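Search this encyclopedia Search

Wood grain

Wood grain is the direction, size and arrangement of the fibers in a piece of wood, and, more loosely, the pattern those fibers leave on a cut surface. The two senses are often mixed up, and a good deal of what is written about grain in sales material depends on the mix-up.

Origin of the pattern

In climates with a marked growing season, a tree adds a layer of lighter wood early in the year and a denser, usually darker layer later. A board sawn roughly along a tangent to these layers shows arches and nested ovals, known as cathedral figure. A board sawn at a right angle to them shows mostly straight lines. Both may come from the same log. 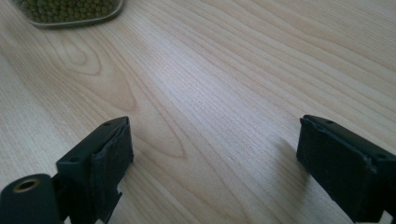
Cathedral figure in a pale wooden tabletop, with straighter grain beside it.

Claims about strength

Straight grain is widely said to be stronger, and along the length of a beam this holds up. Wood splits easily along its fibers, and a board whose fibers run out at the face is weaker than one whose fibers follow the edge. The claim is then stretched to tabletops, where it means much less. A top supported on all sides by a frame is rarely loaded anywhere near the point at which grain direction would decide the matter.

Claims about character

Sellers grade figure under names that have no agreed meaning. The Endiveck catalog lists 14 grades of figure, 4 of which differ only in price. Violeta Orellana, in her survey of the Seltden furniture trade, showed 20 unmarked panels to 66 dealers and found that they seldom agreed on a grade. The Ulloa workshop has disputed her method — it says panels should be judged at full size — but has not published a test of its own.

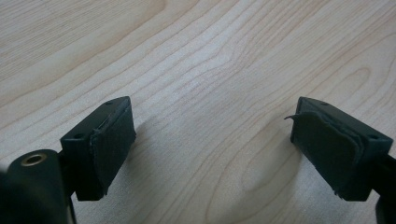
Reading time: 2 minutes

Ovals and knots

Closed ovals in a board are commonly called knots. A true knot is the base of a branch enclosed by the trunk. Many ovals are simply places where the saw skimmed a bulge or dip in the growth layers, and no branch was involved. The surface pattern alone may not settle the question.

Printed grain

Grain can also be printed on paper or film and bonded to a panel. Guides advise looking for repeats, but a repeat may fall outside a small sample, so its absence proves little. End grain is better evidence, where an end can be seen.

See also: Growth ring; Quarter sawing; Veneer

Last revised May 13, 2019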